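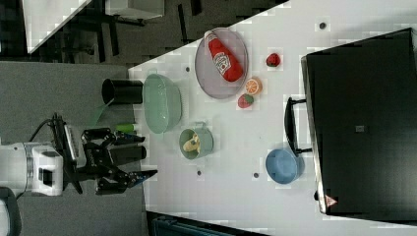
Tabletop cell with two-finger gripper, tableware and play-food items.

Tabletop Robot Cells: Frequently Asked Questions for Staff

Last updated August 14, 2024

This page covers the tabletop robot cells at the Varel returns and repacking site and what they change for people working on the tableware and toy lines. Questions about pay grades are handled separately by the HR desk.

GENERAL

What work do the cells do?

Each cell handles single items on a tabletop. The arm takes an item with its gripper and places it in or on something else: a small item into a mug, a bottle onto a plate, a bowl into a storage box. Full cases, pallets and anything on the floor remain manual.

Why are there toys and dishes on the table?

They are the product mix. Returned kitchen sets and play-food sets make up most of the single-item volume at Varel. A bowl, a plate and a toy strawberry need different grips, and sorting them by hand involves a lot of short, repeated reaches.

Who supplies the system?

The cell software is Usoria, licensed by the site. Integration and yearly service are contracted to Groledov. Report faults to the shift technician, who contacts Groledov if needed. Operators do not call Groledov directly.

How many items does a cell process?

The planning figure is 2,000 items per shift for mixed stock and 3,000 for a run of one item type. These are scheduling values for the cell. They are not targets for the operator.

JOBS AND SHIFTS

Will positions be removed?

No positions on the repacking lines are being removed under the current plan, which runs through next June. Vacancies at the hand-sort benches may be reposted as cell operator positions. Current bench staff may apply before the posting goes outside the site.

What does a cell operator do?

The operator loads the table, starts the run, clears failed grips, empties the storage box and records exceptions. One operator covers 2 cells. The job also includes visual inspection, which the cells do not perform. A chipped plate will be packed as readily as a sound one if it is placed on the table.

Do I have to move to a cell?

No. Bench staff can stay at the bench for as long as bench work is scheduled. Staff who try the cell role may return to the bench within the first 300 hours without giving a reason and without a change in seniority.

Is the work lighter?

Reaching and wrist rotation go down. Standing time goes up slightly, and more of the shift is spent watching a screen and waiting. Several operators have reported that the waiting is more tiring than they expected. For that reason operators rotate to inspection at the midpoint of each shift.

Are my actions recorded?

The system logs grip attempts, drops, stops and restarts by cell number. Operator names are not stored in Usoria. Supervisors can compare the cell log with the shift roster, and under site policy may do so only after a safety event or a customer claim.

TRAINING

How long is the training?

Two days, paid at the regular rate. The first day covers stopping, restarting and safe clearance. The second covers loading and exception codes. A short written check follows and may be repeated.

Do I need to know how to program?

No. Operators choose a stored task from a list. New tasks are set up by the technician, usually with help from a bench worker who knows the product. That time is logged as technical support and paid at the higher rate.

OPERATION AND SAFETY

How should items be placed?

Leave a gap between separate items wherever the task allows it. Open containers such as bowls and mugs should not overlap. Keep loose film and packaging off the table.

What items cause the most failed grips?

Small smooth cylinders, thin plates lying flat, and soft items already inside a cup. If the same item fails twice, remove it, enter code G2 and pack it by hand. Do not keep restarting the run.

Can I reach in while the arm is stopped?

Only after pressing the pause button and seeing the steady light on the operator panel. An arm that is not moving may be between steps. Keep hair, lanyards and sleeves clear of the gripper linkages at all times.

Can I move the table or the storage box?

Do not move the table. If it is bumped, stop the run and call the technician to check alignment. The box may be removed between runs and must go back in the marked position. Do not cover or peel off labels and warning stickers on any of the equipment.

What happens if the cell goes down in mid-shift?

Stock goes back to the hand-sort benches. Two benches are kept staffed on every shift for this. Downtime is not charged against the operator's hours or the line's output figure.

CONTACT

Where do I send a question that is not answered here?

Use the Wei staff portal, category "Cells." Replies are posted within five working days. Urgent safety concerns go to the shift technician in person.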